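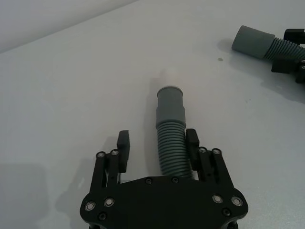

Does the two-arm hose policy need force feedback to find the socket, or can it manage on wrist views alone? Wrist views are enough for getting the tube lined up, but the last few millimeters go better with force in the input.

**25th July, hose bench**

Continuing the comparison Iddrisu set up in January. Both policies trained on the same 300 demos, same seed, same action chunk length. Policy A gets the wrist cameras and joint positions. Policy B gets those plus wrench readings from both wrists, low-passed before they go in.

Task as before: each arm takes one corrugated hose by the ribbed part, lifts, and the two cuffs are joined through the short white tube. Grasping the ribs still works better than grasping the smooth cuff. On the cuff the pads slide when the push starts, and the hose rotates in the grip.

Changes since the last entry:

- Lift height fixed for both arms so the hoses meet well clear of the table. Low joins were dragging the hose on the surface and the wrench signal was useless.
- Closing force on the left gripper up one step. Right unchanged.
- Chunk length now 8. With longer chunks A kept pushing after contact and bent the hose behind the cuff. 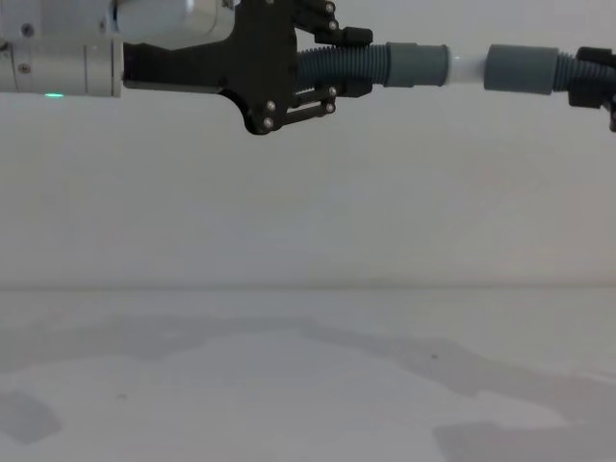

Edem Agbeko thinks the force channel is getting too much credit. His argument is that B also saw slower demos, because the operator takes more care when the wrench plot is on the screen, and that A would close most of the gap if it were trained on the slow ones only. He'd like that run done before anything goes in the write-up.

Fair point. I checked the demo logs and the set is shared, so both policies saw the same speeds, but the slow demos are bunched near the end and the sampler isn't uniform. Will fix the sampler and retrain both. No point in reporting the current gap until then.

What I'm fairly sure of: A's failures are nearly all at insertion, with the tube touching the rim off-center and the policy pushing straight on. B backs off and tries again. It learned that from the demos, we never scripted a retry. B's own failures are mostly bad grasps, too close to the end of the ribs, and force doesn't help with those.

To do:

- retrain A and B with uniform sampling, 3 seeds each
- log grasp position along the hose
- re-zero the right wrist sensor, it drifts after roughly 458 minutes of running
- ask Philomena for the Sinilum calibration script, mine is an old copy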